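Clalto Assisted Handling Project
Progress report to the Pliton Fund
Period covered: to 9/9/26
Prepared by Jaxon Campbell, Cesdale site

1. Summary

The main event of this period was the open day at Cesdale. It was listed in our grant plan as the first public showing of the table tasks. We had places for 50 visitors and 49 signed in. The arm work is on schedule. The written visitor guide is late and will be finished in the next period.

2. Open day

Visitors came through in small groups. Each group got a short talk at the door, then 30 minutes at the tables, then time for questions. We sent out 200 invitations, mostly to local care homes, schools and the people on the Iyengar mailing list. Schools were the weakest group. The start of term was a bad time for them and we should have asked before setting the date.

The demonstration used kitchen and household items, as agreed with the Fund in the spring. The operator named an item, the arm went to it, and the group watched the pick and the place. We did not run the two-arm handover in public. It still stops too often for an audience.

At each table we kept one side clear as the place area and put the items on the other. The layout had a basket of artificial vegetables and fruit, a saucepan with a long blue handle and a vase of red tulips. The vase stood between the basket and the clear side, so the arm had to go over or past the flowers to reach most of the produce.

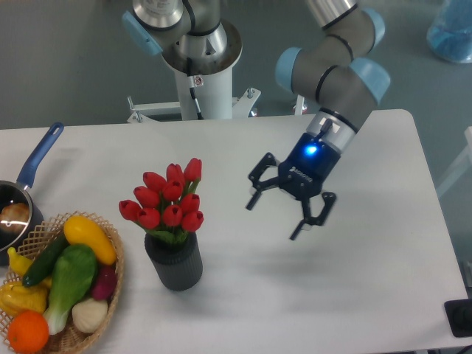
Iyengar's group asked why the arm moved so slowly, and said that staff in a care home kitchen would lose patience with it in the first hour. They would accept a slow arm at night or between meals, but they wanted to see a full task done at working speed before they talked about a trial.

We answered that the speed limit on the day was set for visitors standing close by, and that the arm can run faster with people kept back. This did not fully settle the point. We have offered a second visit with a longer run and a marked standing line.

Other comments were mostly about noise (lower than people expected), cleaning the gripper, and who would be trained to restart the system after a stop. The last one came up in nearly every group. We do not have a good answer yet.

3. Spending

Open day costs were over the planned amount for printing and under it for catering. The two cancel out. No change to the total is requested.

4. Next period

Finish the visitor guide, including a page on cleaning.
Hold the second visit for Iyengar.
Write a one-page restart procedure and test it with people from outside the team.
Continue work on the two-arm handover. We will report the stops by cause in the next report.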